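Vuron Two-Arm Bench Unit: Set-up Guide
Section 6: Chore routines (dishes and racking)
Issued 24/11/2025

6.1 Before you read this section

Sections 1 to 5 cover unpacking, levelling the rail, wiring and first power-up. Do not start here. If the arms have not been homed at least once since the unit was moved, go back to Section 4.

This section covers one household chore, putting plates into a dish rack, and says plainly how much of that chore the unit can do at present. Many buyers ask whether the unit can be left to clear up after dinner. It can't. It can pick up a plate that has been set out within reach, turn it upright and lower it into a rack, with a person nearby. The trial figures in 6.6 should be read before you plan any demonstration around it.

6.2 What you need

Two-arm unit, mounted and homed
Dish rack, wire type, with slots wide enough for your plates
Plates, rigid, with a raised rim
Non-slip mat or fixed floor covering
Routine file PLATE-RACK, version 2 or later
Dry tea towel

Note: Plastic picnic plates flex in the gripper and will spring out. Paper plates are not supported. Bowls and mugs have their own routine, which is still in testing and is planned for release in December.

6.3 Setting out the work area

1. Switch the unit to HOLD and wait until both arms have stopped.
2. Wipe down the floor of the work area and let it dry.
3. Place the rack toward the back, in the centre, with its slots running the same way you set during calibration.
4. Push down on each corner of the rack. If it rocks, turn it around or pack the short foot.
5. Lay out the plates flat, face up. Leave a hand's width between the plate and any wall so the fingers can get under the rim.
6. Check that each cable has slack through the full reach of its arm.
7. Stand clear and switch to READY.

Caution: Keep hands, sleeves and lanyards out of the work area whenever the unit is in READY or RUN. The grippers do not sense skin.

Plates with a strong pattern or lettering in the middle are fine. The routine looks for the rim, so a dark rim on a pale mat gives the best result. A white rim on a white bench gives the worst, and clear glass plates are usually missed altogether. If your walls are shiny, cover them or turn off any lamp that throws a bright spot onto them.

6.4 Running the routine

1. On the control screen, choose CHORES, then PLATE-RACK.
2. Select which arm will lift. The other arm becomes the steadying arm.
3. Enter the number of plates. The maximum is four.
4. Set the speed to LOW for the first ten runs.
5. Press and hold RUN until the tone sounds, then release.
6. Watch the first grip. The fingers should close on the rim, one on the face and one on the back.
7. If the plate tilts or slides in the fingers, press HOLD. Do not reach in to catch it. 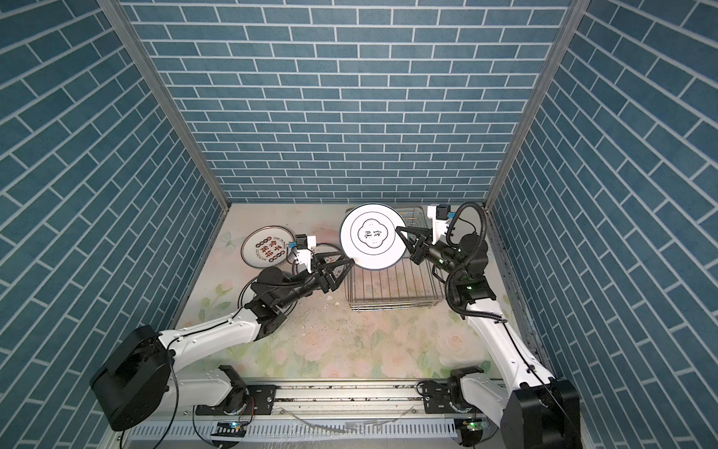 The steadying arm has one task, to guide the plate if the lower rim misses its slot. It does this with a light push and then backs off. If it pushes more than three times on the same plate, the routine stops by itself and shows message R40. Clear the message, lift the plate out by hand with the unit in HOLD, and start that plate again.

Where two plates overlap, or one is partly under the rack, the routine will often choose the wrong edge. Separate them by hand before you press RUN. We know this defeats some of the purpose. A person will slide two plates apart without thinking about it, and the unit does not yet do this reliably enough for us to switch the function on.

6.5 Adjusting grip and height

Grip force is set from 1 to 10 and leaves the factory at 4. Raise it one step at a time.

Thin china: 3
Standard dinner plate: 4 or 5
Heavy stoneware: 6 or 7
Enamel or steel: 5

Caution: Settings of 8 and above can chip a glazed rim. The warranty does not cover crockery.

Rack height is measured during calibration and should not need changing unless you swap racks. To re-measure:

1. Put the unit in HOLD and remove all plates.
2. Choose CALIBRATE, then RACK.
3. Switch to READY and press RUN. The lifting arm will touch the top wire at three points.
4. Accept the reading if the three values agree to within 2 mm. If they don't, the rack is not sitting flat.

6.6 What to expect

Our test bench at Zilville ran 2870 plate placements using the settings above. Of these, 1727 finished with the plate standing in a slot and no help from a person. The rest needed a push, a restart or a dropped plate swept up. The mean time for a finished placement was 39 seconds, on LOW. Most adults rack a plate in two or three.

The commonest faults, in order, were:

Gripper closed short of the rim
Plate leaned across two slots
Second plate dragged along with the first
Plate not found

The Plendomia rack adaptor (part sold separately) helps with the second fault by widening the slot openings. It makes no difference to the others.

For shop-floor users: the same routine has been set up for flat parts going into a drying rack, and results are steadier where every part is the same size and arrives in the same spot. If your line already has a fixture that does this job, keep the fixture. The unit is worth trying where the parts change every few days and nobody wants to build a new fixture each time.

Washing, scraping and drying are outside this routine. The arms are not sealed. Do not run them over a sink or with dripping plates, and use the tea towel first.

6.7 Finishing up

1. Press HOLD, then choose PARK. Both arms fold back over the rail.
2. Wait for the PARKED message on the control screen.
3. Remove plates and rack.
4. Brush crumbs and chips off the floor covering. Grit under a plate lifts the rim and upsets the next run.
5. Wipe the finger pads with a damp cloth. Replace pads that have gone smooth or are split at the tip.
6. Look over the small cameras at the grippers. Clean the lenses with a dry lens cloth only.

Note: Run logs are kept on the controller until you delete them. If you report a fault to Vuron or to your Yurchenko service agent, send the log along with the grip setting and the plate diameter.

Continue to Section 7, Folding cloths and small towels.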